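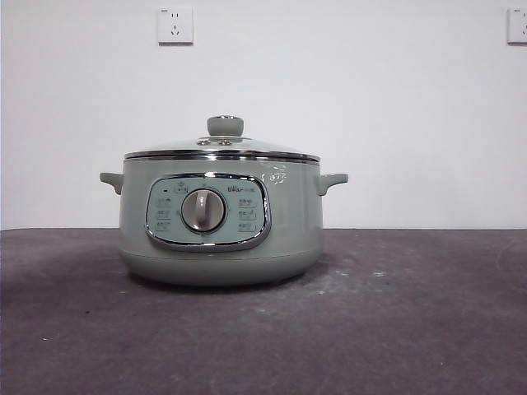
4.2 The meal account of late goals. Amateur soccer sides concede more in the last stretch of a match than in any other, and our data show the same pattern. What they do not show is why. The account most often given to us by coaches is that part-time players eat badly before kickoff and fade. Hulme's version, set out in the Grulgate coaching notes, puts the whole matter down to the home kitchen: give a player a proper hot meal four hours before the match and the late goals will dry up. She is thinking of fairly ordinary equipment. An electric multi-cooker such as the one in Figure 1, with its domed glass lid and squat knob, would cover everything her meal plan asks for. The trouble is that ownership of a cooker tells us very little about what was eaten, when, or by whom, and the notes treat the three as one thing.

We began with the match records. The Wilovley and Trunville district leagues gave us 2,952 matches with usable goal times. Goal times in amateur soccer are written down by referees, who have other things to do, and we suspect a good many are rounded. A goal entered at 85 minutes may have come at 83 or 88. This matters less for a broad split of the match into thirds than for the five-minute bands used in earlier work, and we have kept to thirds throughout. Readers who want the finer bands can compute them from the same records, but we would not trust the result.

The survey is weaker. We sent forms to 400 players and got 200 back, and we have no good reason to think that the half who answered eat like the half who did not. Players who take their diet seriously are likely to enjoy being asked about it. Kassab argued during the design stage that a shorter form would bring in the others – he may have been right, though a shorter form would have left out the timing questions on which the meal account depends.

With those limits stated, the result is easy to report. Sides whose players said they ate a cooked meal on match day conceded slightly fewer goals in the final third. Once squad size was added to the model, the gap shrank to the point where we would not defend it. Clubs with deep squads make more changes, and a fresh fullback is a simpler explanation than rice. Deep squads also tend to belong to clubs with some money, earlier meeting times and a better sort of organizer. Any of these could produce both the cooked meals and the tighter defending.

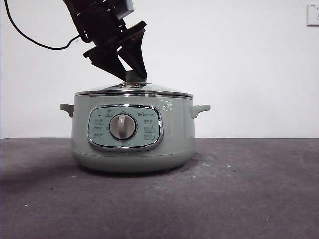 Supporters of the meal account have replied that the effect is hidden by poor measurement of meals, and that a controlled trial would bring it out. Oberholzer proposed such a trial, in which 2 clubs would swap match-day routines halfway through the season. We doubt that it would settle much. A standard recipe could be fixed easily enough, and so could the vessel: the electric pot in Figure 2, pale green and small enough to stand on a tabletop, is the kind of thing a trial could issue to every household. Standardizing the pot leaves open the portion, the hour and the second breakfast eaten in the car. It also leaves the players fully aware of which routine they are on, and a defender who has been told that he will last longer may well run harder for reasons that have nothing to do with his stomach.

Hollenstein and Whitcombe take a softer line, holding that meals matter at the margin for sides that are already short of substitutes. We cannot rule this out. The Berchtold subgroup, made up of the clubs with the thinnest benches, leans in their direction, but it is small and was picked out after the first results were known. We report it for completeness and put no weight on it.

Soccer » Amateur Game » Research Papers

Back to top | Contact the editors | All rights reserved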